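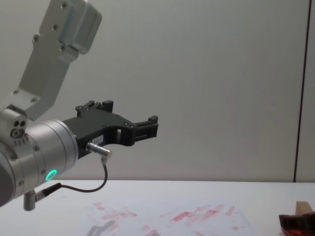 The open gripper over the table, status light green.

Workshop tips: recording examples for a learning arm

These began as notes taped inside a cupboard door and have been added to by everyone who has used the arm since August. Some are about robotics. Most are about tidying up, charging things and writing on bits of masking tape, and anyone who has run a kitchen will recognise them.

We record examples by hand: one person guides the arm through a small job, the computer keeps the camera pictures and the joint positions, and later the model tries to do the same job with nobody guiding. It copies what you did. It also copies what you did while thinking about lunch.

Before you start

Wipe the table. A white top shows every crumb, and the model is quite capable of deciding that a crumb is the important bit.

Tape the corners of your work area and leave the tape down until the whole set is finished. Enikő Fülöp pulled ours up after the second session to be helpful. We have since forgiven her, and there is a note on the tape.

Pick your lighting and stick with it. Blinds down and lamps on is dull but repeatable. If you must use daylight, spread the session over the whole day so you get all of it, including the gloomy part after four.

Go to the loo first. A set interrupted in the middle tends to come back with the objects in slightly different places and the guide in a slightly different mood.

Cables

Leave a loose loop at the wrist. Pulled tight, a gripper cable will unplug itself at the far end of a turn, always on your best take. Too much slack and it catches on whatever is tallest on the table. Turn the wrist slowly through its full range before the first recording and watch the loop, not the fingers.

Angled plugs are worth the extra money. Straight ones stick out and get leant on.

Hook-and-loop strips from the sewing shop do the same job as the ones in the robotics catalogue. Buy the black.

Choosing objects

Start with plain wooden blocks. They don't roll, they don't squash and they don't mind being dropped. When the blocks work, bring in something with ridges, then something shiny. Shiny things confuse the depth camera, and it's better to find that out on a small scale.

Keep a biscuit tin of objects for each task and put the list inside the lid. We have 3 tins. The one marked MISC should never have been allowed.

Don't use anything you are fond of. Vilmos Oláh brought in an egg cup from home.

Paper on the table is handy for marking where things go, but it creeps. A dab of low-tack putty under two corners holds it, and peels off white tabletops without a mark if you don't leave it over a weekend. If you did leave it over a weekend, a second lump of putty rolled over the first usually lifts it.

Guiding the arm

Go slower than feels natural, then a bit quicker than that. Very slow recordings are full of little pauses, and the model learns to pause. Ours spent a fortnight hovering over a block like someone choosing a chocolate.

Begin every example with the gripper open and clear of the table. Begin from a slightly different place each time. End by letting go, lifting away and holding still for 2 seconds, which you should count silently, as the room has a microphone we keep forgetting about.

Approach from more than one side. Right-handed people come in from the right for ever unless told otherwise, so swap guides halfway through. Oľga Baláž is left-handed and has been very popular.

If you fumble a grasp and recover, keep it. A recovery is worth having, and the arm will need to know what to do when it misses. If you fumble and swear and bang the table, throw it away.

Change one thing at a time. Move the block, or turn the block, or swap the block for another. Do all of it at once and when the model fails you'll have no notion what upset it.

Labels and file names

Name the task in words a stranger would follow. "Put block in bowl" is fine. "Thing 2 final NEW" is how we lost a morning.

Write the guide's initials, the tin and the lamp setting in the log as you go. You will not remember. Emanuel Moldovan says he remembers, and his column is the one with the gaps.

Mark bad takes straight away. Our rule is one key for good, one for bad and none for "probably all right". Probably all right is bad.

How many is enough

For one simple job with one object, 100 good examples gave us something that worked more often than it didn't. Adding a second object took a good many more than we'd budgeted for. The whole collection stood at 2,808 when I last looked at the log, and a fair slice of that is the same block going into the same bowl.

Stop when you're bored. Bored guides take the shortest path every time and the examples all come out alike. Twenty-five minutes on and ten off suits most of us, with tea in the ten. Tea stays on the windowsill.

Looking after the arm

Glance at the status light before you put your hand anywhere near. Learn what the colours mean on your own model from its manual, and copy them on to a card by the stop button. Know where the stop button is with your eyes shut. Try it once each session.

Wipe the fingertips with a barely damp cloth. Dust gathers in notched tips, and an old soft toothbrush gets into the steps. Label the toothbrush.

Check the small screws on the bracket and gripper at the end of the week, with the right size of key. The nearly right size is how screws get rounded off, and then you'll be drilling.

Vacuum under the table as well. Every missing block is there.

Backing up

Copy the day's recordings before you go home, to a drive that isn't the one they're already on. Open one and watch it through to the end. Hajnalka Bognár once found an afternoon's work in which the camera had been looking very steadily at its own lens cap.

Then put the objects back in their tins, park the arm, and leave the tape where it is.

Last added to March 18, 2024. Corrections on masking tape, inside the cupboard door, please. The pen is on a string.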